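Left arm drifting at the bag - base bolts or zero?

skumside_joe
Left arm on our two-arm cell comes down a little off the bag. Right one, same rail, hits the fruit basket every time. Re-zeroed twice. 2,152 cycles since the last grease.

Charbonneau
Base plate bolts. Always the base plate bolts.

nlachance
Disagree. Check the cable along the upper segment first - a tight one tugs the wrist. Ours took 30 minutes to find and a week to admit.

Charbonneau
I'll wait here with my wrench.

skumside_joe
Current setup, both arms down: 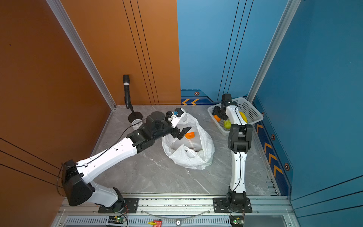
nlachance
Give that cable more slack at the elbow, then re-zero.

3 replies hidden · 225 views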